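# Curtain-rod hardware as drawer pulls

A **flange pull** (my word for it, you'll see others) is a drawer handle made from a short bar held by two round flange brackets. It turns up mostly in kitchens and workshops, and it looks a lot like the plumbing-pipe handles people build for open shelving. I've been keeping this page going since May, and it has grown past what I planned, so bear with me!

## Parts

The bar is a plain cylinder. The flanges are the round plates that screw to the drawer front, and the neck is the bit that holds the bar away from the wood. Curtain rods share most of these parts, plus the finial, the turned knob on the end with all the rings and grooves. Oil-rubbed bronze is the finish I see most on rods - nearly black until light hits an edge, and then you get that brownish gold.

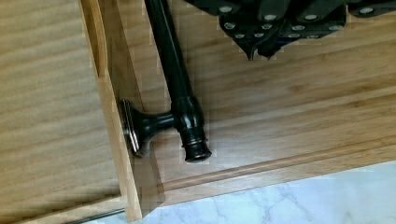
Finials are lovely on a window and a nuisance on a drawer, as they catch sleeves. Gerd Oltmanns, who got me into this whole subject, saws them off and keeps them in a jar. I leave mine on the rod and buy pulls separately (the Skidard ones, if I can find them). Matching the two finishes exactly is harder than it sounds. Bronze and flat black look alike in a dim store and quite different at home.

## On a countertop drawer

Freestanding drawer boxes are where I like this style best. Light pine with a black pull is the usual combination, and it sits happily next to bamboo, steel and whatever else lives out on the counter. A box like that can go under a raised shelf, so you still have a flat surface on top for a plate or the breakfast things.

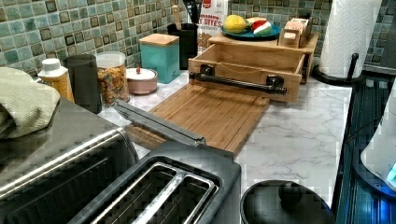 *Pine drawer box with a black pipe-style handle, behind a bamboo cutting board.*

## Fitting and care

Mark both flanges with the pull held in place, drill small pilot holes, and start every screw before tightening any of them. Soft pine strips easily, so I finish by hand. For cleaning I use a damp cloth and then a dry one. Metal polish will take an oil-rubbed finish right off - I did this to a Surkus pull once and had to repaint it.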